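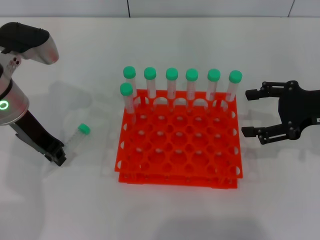
I have been painting my garden tools orange. It started with a hand trowel and has now spread to most of what I carry outside. The color I was after is close to the bright orange-red of that test tube rack, which you could hardly miss on a white tabletop. The single tube lying loose near it is more like the things I lose: small, on its own, put down for a second. My version of that is a trowel with a dark green handle, laid on the soil next to the beans. Whoever decided that garden tools should be green or brown did not have my garden, or my habit of walking off to answer the phone.

We have lived in Undulley for 6 years and the garden is the main reason we bought the house. It's long and narrow and slopes down to a ditch. The top half is lawn and the bottom half is beds, compost and a shed that came with the place. By July the beds are so full that you can set down a pair of pruners and not find them until the frost has knocked everything back. I have found pruners that way twice. One pair cleaned up fine with steel wool and oil. The other pair had rusted shut and I threw it out.

The trowel that started this had been missing for most of a summer. I dug it up in the potato bed with a fork and put one of the tines through the handle. It was a good trowel, an Eskola, with a steel blade and a wooden grip that had worn down to fit my hand. I glued the split, sanded it, and since I was sanding anyway I thought I might as well put some color on it.

I used Buvholm exterior enamel in a small can. The hardware store had red, yellow and two oranges. I had thought red would be best, but I took the lids of some old cans out to the garden and dropped them in the beds first, and red was surprisingly hard to see in the shade under the squash leaves. In the evening it went nearly black. Yellow was good until the squash was in flower. Orange worked nearly everywhere, apart from the marigolds, and I don't do much digging in the marigolds.

The order I do it in now is as follows. Wash the tool and let it dry overnight. Sand the handle with medium paper until the shine is gone. Wipe off the dust with a damp rag. If the wood has old varnish on it, keep sanding until you are down to wood, or the new paint will peel by the end of the season. I skipped this on the hoe and it looks terrible. Then primer, then two coats of enamel with a day between them. I hang the tools from the shed rafters by a loop of wire while they dry.

For plastic handles I gave up on paint. It flaked off the pruners in a few weeks, mostly where my palm goes. I wrap those with cloth tape now, the kind sold for hockey sticks. It gets dirty, but the dirty version is still easier to see than black plastic, and it takes a minute to replace.

I don't paint the whole handle on long tools. A rake is hard to lose. I do a band near the top, as wide as my hand, and another one near the head. The bands turned out to be useful for a different reason. I put the lower one on the hoe at the distance I like between rows of carrots, so I can lay the hoe down across the bed and mark the next row without going back for the tape measure.

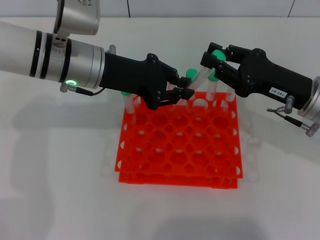

The small stuff was a bigger problem than the tools. Hose washers, plant ties, the brass nozzle, the little cap from the sprayer. You can't paint most of that, so I changed where I put it down. I have a shallow tray, also orange now, that comes outside with me, and anything small goes in it before I do the next thing. The tray has to come with me down the rows or I stop using it. I tried keeping it on the bench by the shed and after a week I was back to putting washers in my shirt pocket. One of those went through the laundry and ended up in the pump filter.

String needed its own fix. I use natural jute, and a ball of it on straw mulch disappears completely. I looked for orange jute and only found it in a roll of 3000 feet, made for some kind of commercial growing. That is more string than I will use in my life. I bought a short spool of pink instead. It looks silly on the tomatoes but it's easy to find, and it's easy to pick out of the compost in spring, when the natural stuff would be tangled in everything.

I also did the camping gear, because there was paint left. We go up to Tirkurach every year, and last time I lost a tent stake there in the grass and spent the first evening cutting a replacement from a branch. The stakes are aluminum, and enamel doesn't want to stay on aluminum unless you use the right primer, which I didn't have. I dipped the tops in the paint anyway to see what would happen. About half of it has come off. There is enough left to find them by, so I haven't redone them.

My wife's view is that the garden now looks like a road crew has been in it. That's fair. She also pointed out that I could put tools away when I finish with them. I have tried that on and off for years. It works in April, when I am out there for an hour at a time on one job. It doesn't work in summer, when I go out to pick lettuce and come back in after dark having moved the compost.

So far this season I haven't lost a tool for longer than an afternoon. The one that went missing was the weeding knife, and it was in the wheelbarrow under a load of wet grass, where no color was going to help.

Still to do are the watering can, the dibber, and the long loppers, which have foam grips that I don't know how to treat. Foam seems too soft for tape and I doubt enamel would last on it. If anyone has painted foam and had it hold up, please leave a comment. I have most of a second can of Buvholm left and would like to use it before it skins over.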